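Kapitel 7
Können die das schon? Maschinen im Haushalt und in der Werkstatt

Lernziele: Sie können erklären, warum eine Küche für eine Maschine schwieriger ist als eine Fertigungsstraße. Sie kennen den Unterschied zwischen Wiederholgenauigkeit und Robustheit. Sie können eine Alltagsaufgabe in Teilschritte zerlegen und begründen, welcher davon am ehesten schiefgeht.

Als ich zum ersten Mal bei Gasik in der Halle stand, war ich ehrlich begeistert. Ein Arm setzte Dichtungen in Pumpengehäuse, 2000 Stück pro Schicht, und ich hätte stundenlang zusehen können (habe ich auch, zum Leidwesen meiner Gastgeber). Jedes Gehäuse kam in derselben Lage an, jede Dichtung lag im selben Magazin. Auf der Heimfahrt dachte ich: Gut, dann räumt so ein Ding ja bald meine Spülmaschine aus!

Tja. Meine Spülmaschine räume ich immer noch selbst aus, und das liegt kaum an der Mechanik. Der Arm bei Gasik musste nie herausfinden, was vor ihm liegt, das stand alles im Programm. In einer Küche steht nichts im Programm. Der Topf ist heute links und morgen rechts, das Handtuch fällt jedes Mal anders, und eine Erdbeere verzeiht weniger Druck als eine Ketchupflasche. Schauen Sie sich einmal an, womit es eine Maschine schon auf einem einzigen Tisch zu tun bekommt:

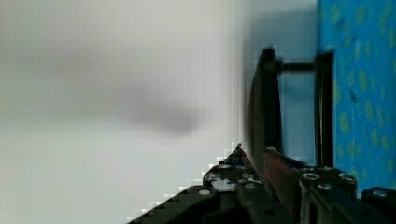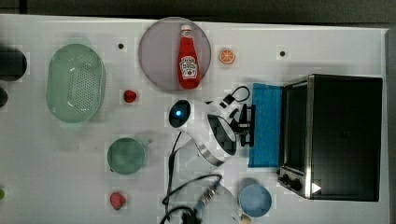

Abb. 7.1 und 7.2: Greifer aus der Nähe (oben) und Arbeitstisch mit Küchengegenständen von oben (unten)

Für Sie und mich ist so ein Tisch in einer Sekunde erfasst. Eine Maschine muss sich jedes Stück davon erarbeiten: Wo hört das Tuch auf, wo fängt das Gerät daneben an? Wo fasst man ein Sieb an, das lauter Löcher hat? Und aus der Nähe wird es eher schlimmer, denn eine Kamera dicht am Greifer sieht vor allem den Greifer selbst und vom Rest nur einen Ausschnitt, teils unscharf.

In der Übungsaufgabe Tollska, mit der wir in diesem Kapitel arbeiten, besteht »Tisch abräumen« aus 41 Teilschritten. Ich habe beim Zusammenstellen selbst gestaunt — beim eigenen Abräumen merke ich von den meisten gar nichts. Nehmen wir an, jeder Schritt gelingt in 99 von 100 Fällen. Das klingt prima, oder? Multiplizieren Sie es durch: Der ganze Ablauf klappt dann nur in zwei von drei Fällen. Ein Haushaltsgerät, das bei jedem dritten Abendessen hängen bleibt, würde ich zurückschicken.

In der Werkstatt sieht es gemischt aus. Kisten umsetzen, Teile einlegen, Schrauben anziehen: läuft, solange jemand die Umgebung ordentlich hält. Beim Sortieren von Restteilen wird es zäh. Der Datensatz Skenia, den Sie in Abschnitt 7.3 auswerten, enthält 3078 Greifversuche, und Sie werden sehen, wie stark die Erfolgsquote vom Gegenstand abhängt.

7.1 Was heißt hier »greifen«?

Fangen wir mit dem an, was am einfachsten klingt. Nehmen Sie einen Stift in die Hand und legen Sie ihn wieder hin, diesmal mit geschlossenen Augen. Notieren Sie, woran Sie gemerkt haben, dass er den Tisch berührt.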